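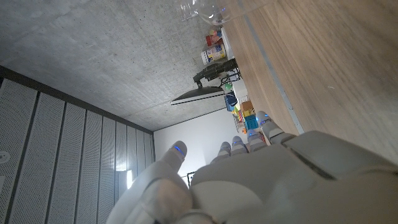
A robotic hand with small blue lights at the fingertips.

I've been waiting on this one since October, so bear with me if I sound excited! Fludance has bought a 26 percent stake in Pinis, the little ship operator that hauls wind turbine blades along the coast. Price? Neither side would tell me — I did ask.

Pinis runs 10 vessels and has about 200 people on the payroll, most of them at sea. The money goes toward a heavy-lift ship from the Dudek yard, able to carry 3,000 tons of cargo on deck. My guess is that Stuvov, which charters two of the older boats, gets first call on it (they wouldn't say either). The deal still needs a sign-off from the port regulator.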